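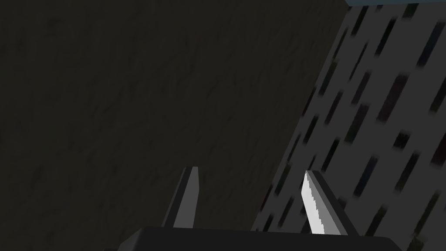
Opening Checklist for the Back Bar, with Comments

Please work through this before the doors open on Friday, and again any night we have a private party at the Jenmont. I've put my comments under each item, and I know some of them run on a bit, but most of them come from something that went wrong once and I'd love for it not to go wrong again!

1. Homemade syrups dated and sniffed
OK, with a note.
The simple syrup and the ginger are both fine. The raspberry had a cloudy ring at the neck of the bottle, so I poured it out. Fruit syrups get 3 days in the cooler and then they go, even if there's half a bottle left and it breaks your heart a little. Please write the day on the tape, and the kind of syrup too (the ginger and the honey look just alike in low light).

2. Juice
OK.
Lemon and lime squeezed this afternoon. Orange was still good. Taste a drop of each with a clean straw before you start, and use a new straw for each one.

3. Egg whites
Needs attention.
The carton was in the door of the cooler, where it warms up every time someone reaches for the vermouth. I moved it to the back of the bottom shelf. If a guest orders a sour, tell them there's egg in it before you shake – the menu says so, but the print is small and people are chatting.

4. Cooler temperature
Failed, then passed.
The Arano read 49 when I came in, much too warm for dairy and eggs. The door seal had folded under at the bottom corner. I tossed the cream and the egg whites (yes, right after I'd moved them), straightened the seal, and checked again later with the loose thermometer. It was below 40 by then. Check it again at closing and write the number on the sheet.

5. Ice bin and scoop
OK.
Scoop in its holder, handle up. Never use a glass as a scoop, even when we're three deep at the bar. If a glass breaks anywhere near the bin, all the ice goes, and the bin gets rinsed and wiped before you refill it.

6. Glassware
2 coupes pulled for chips.
Run a fingertip lightly around the outside of the rim and you'll feel a chip before you see it. The tall Gridex glasses were all good.

7. Knives, peelers and the citrus press
OK.
The Won peeler is wonderfully sharp now, so please go slowly with the grapefruit. Cut gloves are in the second drawer.

8. Floor mats
Needs attention.
The mat by the sink has a curled end. I turned it around for tonight, and a new one should come in March.

Initial each line when you've checked it, and leave the sheet on the clipboard by the register.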